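The Sorting Club: A Conversation with Severyn Bilyk

When I ask Severyn Bilyk how he ended up running a student robotics club, he laughs and asks how long I have. It is a little after four in the afternoon, the hallway outside is full of slamming lockers, and he has a mug of tea in one hand and a roll of tape around his wrist like a bracelet. He forgets the tape is there. It stays on for the whole of our conversation, and for all I know he drove home with it.

"I came here to teach math," he says, settling into a chair that is plainly too small for him. "That was the plan, and I was very happy with the plan. Then one fall a student asked me why the arm in an animation moved the way it did, with the elbow swinging out wide, and I said, well, that's trigonometry, come by after school and I'll show you. She came by and she brought two friends. They never really left, and the year after that we had to ask for a bigger room."

The club is now in its fourth year at Lireck, and this year's project is the most ambitious one so far. The students are teaching a robot arm with a fingered hand to sort things from a table into baskets. It sounds like a small job when you say it quickly, and Bilyk admits he thought so too when the students first proposed it back in September.

"I told them it would take us until Thanksgiving and then we would need to find something else to do," he says. "I said this out loud, in front of witnesses. They remind me of it every chance they get."

The idea came out of a long argument over what the project should be. Some of the students wanted to build a racing car. Others wanted a robot that could play chess, and one very determined sophomore wanted something that would fold paper. What won them over in the end was a boy describing how his grandmother puts away her groceries, and how she has trouble now with her hands.

"He wasn't making a speech about it," Bilyk says. "He was just telling us how long it takes her to get the fruit into the bowl. And the room got a little quiet, and then everybody started talking at once about how you would pick up a banana. I remember thinking, okay, there's our project, and I didn't have to say a word."

The club calls the project Indberg, a name Bilyk declines to explain except to say that it started as a spelling mistake on a sign-up sheet. The practice sessions take place at a white table against the back wall, and they follow a routine the students worked out for themselves. One person sits at the controls. One person watches the arm and does nothing else, with a hand near the stop button. A third keeps the log, writing down each attempt and what came of it, good or bad.

The log is what Bilyk is proudest of, and he gets up to fetch it before I have finished asking. It is a fat binder with a cracked spine, and by January it held 2,138 attempts. He turns the pages slowly for me. The handwriting changes every few sheets. Some entries are only a word or two ("dropped," "dropped again," "too high"), and others run on for half a page, with arrows and little drawings of fingers.

"I'd rather lose the trophy case than this binder," he says. "Look at this one, she has written down that the thumb came in late. Late! In October she would have written 'it didn't work.' Now she's telling you which part of the hand to look at. You can't give a kid that in a lecture, they have to sit there and watch it go wrong enough times to get curious about it."

They began with fruit because of the grandmother, and they stayed with it because of the shapes. A round thing and a long curved thing ask very different questions of a hand, Bilyk explains, and he puts down his tea so that he can show me. For the round one you want the fingers to close from above while something comes in underneath. For the banana you have to decide first which way it is lying, and then where along the curve to take hold of it, and then - this is the part the students argued over for most of November - how to let go so that it ends up lying in the basket and doesn't catch on the rim.

"Letting go is its own subject," he says. "We had a whole week on letting go. My wife said it sounded like a retreat." 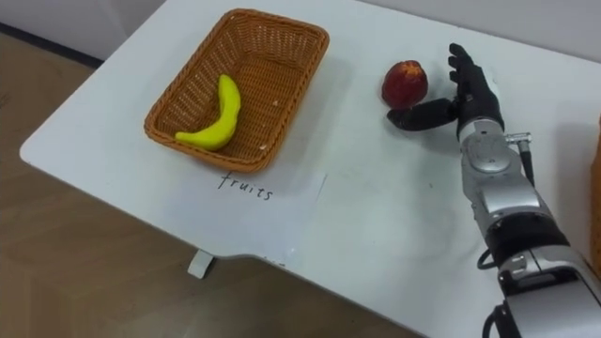
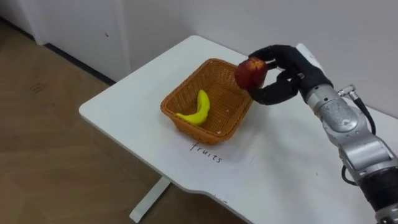

The practice table during work on the fruit sort, with the banana in the basket and the arm's black hand at work on the red fruit.

The labels were the students' idea as well. Early on they kept everything about the task on the computer, and visitors who came by to watch could never tell what the arm was supposed to be doing or whether it had done it. So somebody got out a black marker, and that was that. Bilyk likes the change for reasons that go past the visitors.

"When the word is sitting there on the table, the whole team is working on the same thing," he says. "Before that I'd have one student who thought we were practicing the grip and another who thought we were practicing the path to the basket, and they'd both be right and both be annoyed. Now you look down, it says fruits, you know where the fruit goes. It's a very old technology, a word in marker, and I recommend it to everyone."

I ask whether the students ever get bored, doing the same small motion over and over. He thinks about this for a while, turning the tape on his wrist.

"Sure they do," he says. "I do too. There was a stretch before winter break when we did 252 attempts on the apple alone, and by the end of it I never wanted to see an apple again, I took them out of my own lunch. But I've noticed that the boredom is usually when somebody has an idea. They're sitting there, they've seen it go up and over and down so many times that they've stopped watching the arm and started watching the space around it, and then they say, why are we coming in from that side at all? And it's a good question, and we lose the next two days to it, very happily."

That particular question led to what the club calls the Drostard path, a way of bringing the hand up to the height of the rim and pausing before it moves over the basket. It is slower than what they had been doing. A couple of the students fought hard against it, as there is a time limit at the spring showcase and every pause costs them. Bilyk let them fight it out, and in the end they settled it by testing both versions, one after the other, over a long afternoon with a great many pretzels.

"I did have an opinion," he says, smiling. "I kept it in my pocket. I think that was the hardest thing I did all year."

The spring showcase is where all of this is headed. The clubs taking part get 200 seconds for a run, with the objects set out by the judges, and a team is scored on what ends up in the right place. The Lireck students went last year with a different project, a rolling cart that was meant to follow a line and, in Bilyk's words, "had its own views on the line." They came home without a ribbon. He talks about that trip with such fondness that I have to ask him twice how they placed.

"Oh, near the bottom, quite near the bottom," he says. "But you should have heard the bus ride back. They had the whole thing taken apart in their heads before we reached the highway. Half of what we do now comes from that bus ride. The log comes from it, and the person on the stop button."

There is a partner club this year, too. The students at Alipour, across the river, are working on a sorting task of their own, and the two groups trade notes through a shared document that has grown to 154 pages. Bilyk skims it every night before bed and says the tone is a pleasure, very polite for the first few pages and then less and less so as they got to know each other. They will be up against one another at the showcase, which hasn't stopped anyone from giving away their best tricks.

"I asked them once if they were worried about that," he says. "They looked at me like I'd said something in bad taste."

Not everyone in the club wants to be at the controls, and he is careful to make room for that. One student joined because a friend did, and spent the first month reading a novel in the corner. She is now the one everybody goes to when the cables need to be rerouted, having discovered that she likes following a thing from one end to the other and finding out where it pulls. Another student does nothing but write up the sessions for the families, in a newsletter that Bilyk suspects is read more closely than anything the school sends home.

I ask what he would say to another teacher who was thinking of starting something like this, and he sends me off with more advice than I can fit on my page. Get a table that doesn't wobble. Start with one object and stay with it longer than you want to. Let the students write the rules for who sits where. Feed them. Find the person in the building who understands the electrical outlets and be very nice to that person. And don't worry so much if you came to it from somewhere else, as he did.

"I still have to look things up all the time," he says. "Last week a sophomore corrected me on the wrist joint, and she was right, and she was so kind about it! I went home and told everyone."

By now the hallway has gone quiet, and two students have appeared in the doorway, hovering, with the look of people who have been told not to interrupt. One of them is holding the next blank sheets for the binder. Bilyk waves them in, gets up, apologizes to me and asks if I would like to stay and watch. I stay until almost six. They give me the log to keep for the last stretch, and I am told, gently, that my handwriting will need to improve.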